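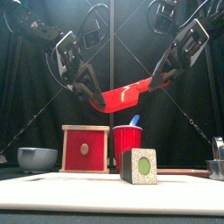
How I Finally Got My Kitchen Towels Folded and Put Away

By Kyriaki Karras
August

I own way too many dish towels. My aunt gives me a pack every Christmas, I buy more on vacation (I can't help it!), and for years they lived in a wad in the drawer next to the stove. If yours look like that too, set aside one evening and do this with me.

Start by dumping the whole drawer out on the bed. Pull anything with holes or burn marks and put it in the garage for rags. I kept 10, which still felt like a lot, but I bake on Fridays and go through them fast.

Now the fold. Lay a towel flat, smooth it with your palms, and bring the long sides together. Fold that strip in half, then in thirds, and stand it up on its edge. If it flops over, it's too loose, so shake it out and try again. My first few were terrible!

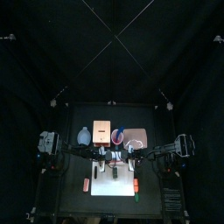

Give yourself a clear spot to fold on, and make it bigger than you think you need. I used to do it on the couch arm and everything slid off. A dark surface like that black tabletop is great for pale towels, by the way, you can see right away when your edges don't line up. Wipe it first, though. Crumbs get into everything.

Line the towels up in the drawer from front to back, thick ones behind. Leave a little slack so you can pull one out without dragging its neighbors along. Mine have stayed neat since spring, give or take a bad week.

236 shares | 3 comments

Glykeria Konstantinidis
Does this work with the waffle kind? Mine won't stand up at all.

Kyriaki Karras
Fold those in half at the end instead of thirds, they're so puffy!

jo_in_cerwood
Did mine last night. Found 6 oven mitts in there.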